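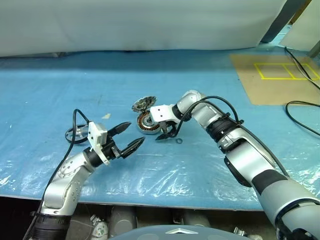
A reader in Galent wrote in to say that historical markers should stick to generals and governors, and that if we put up a plaque for every farmhand who learned to read at forty we'd run out of street corners. I've been chewing on that since December, and I think the reader is dead wrong!

Take the old ledger from the Zotico brickyard. It lists 1,746 workers over the life of the place, and most of them get one line: a first name, a wage, a date they started. That's it. Meanwhile the man who owned the yard has a street, a school and a really ugly fountain. I grew up two blocks from that fountain and could tell you what the owner ate for breakfast (eggs and cold trout, it's in his diary), but until last year I couldn't have told you a thing about the folks who dug the clay.

Then I spent 11 evenings with the ledger and the county deed books, and let me tell you, people start to show up. One laborer signed with an X for years and then, on page 300, there's a signature - wobbly, way too big for the line, and all his. A few years later he buys a lot out on Pikska Road for 25 dollars. He builds on it, his daughters inherit it, and one of them ends up teaching in the schoolhouse across the way. I'd stop the car to read that marker. I've never once stopped for the fountain.

Now, I'll give the reader this much: some of these stories get padded. When all you've got is a deed and a census line, it's tempting to fill in the rest with "he must have dreamed" and "she surely felt." I hate that stuff. If we don't know how he learned to write, the marker should say we don't know. I'd still read it.

As for running out of street corners, Galent has plenty. There's a good one on Pikska Road, right by the mailbox, with nothing on it but weeds. I'd start there, and I'd put the signature on it, full size.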